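Ketitz Sunrise Lamp and Alarm
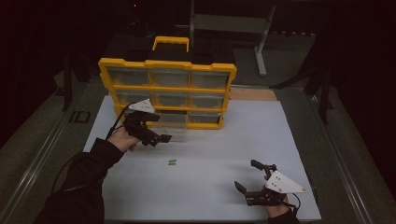
We've had the Ketitz in the shop since February and I still get a little giddy every time I unpack one. It's a bedside lamp that wakes you up with light. You set a time, and before that time comes it starts to glow, first a deep orange you can hardly notice, then peach, then a full clear white that reaches the far wall. If you have kids to get out the door by 7:15 (I have two, and neither one believes in socks) it makes a real difference to be awake before the yelling starts.

I used to sleep through phone alarms. All of them! My husband Levente Illés would be up on the first beep and I'd be lying there like a sack of flour. With the Ketitz I'm usually stirring before the sound comes on, and he can sleep in on his days off because the lamp can be set to wake you with light only.

How it works

There's one big dial on the front and two buttons on top. Turn the dial to set the time, press it to save, done. The left button is snooze and the right one turns the lamp on as a plain reading light. You don't need an app, an account or the Wi-Fi password.

You can pick how long the sunrise takes. The short setting is good for naps, and the long one is lovely in winter when it's pitch dark until after the lunches are packed. The two alarms are separate, so one parent can be up at 5:40 and the other at 6:30. Each alarm has its own brightness and its own sound. We like the rain. The rooster is in there too, and the kids will find it, so be ready.

Brightness goes up to 500 lumens, plenty to read by and more than you want in your face at night. Turned all the way down it makes a soft amber night light, handy for a child who's had a bad dream and needs to find your side of the bed.

Details

Model: Ketitz, by Stodari
Maximum brightness: 500 lumens
Weight: 694 grams
Alarms: 2, each with its own light and sound settings
Sounds: rain, birds, chimes, rooster, or none
Clock display: dims by itself, can be switched off
Power: wall plug, cord included
Battery backup: keeps the time and alarms in a power cut (the lamp itself won't light)
Colors: oat, slate, brick

Placement

Put it level with your pillow or a bit higher, within arm's reach. Ours sat on the dresser for a week and it was pretty, but too far away to do much. If you sleep with your face to the wall, try bouncing the light off that wall. Zoltán Bárány, who runs our repair bench, has his up on a bookshelf behind the bed and swears by it.

Blackout curtains go really well with this lamp. We carry the Antal curtains in three lengths, and with those closed the sunrise happens when you say so, even in June.

Cleaning

Unplug it and wipe the shade with a dry cloth. A slightly damp one is fine for sticky fingerprints. Please don't use glass cleaner, it clouds the finish.

Pickup and returns

Order online or come by the shop on Hokasgate and try the dial for yourself, we keep one plugged in by the register. Keep the box for the first month if you can, as returns need to come back in it. Spare cords and replacement shades are kept behind the counter, so just ask.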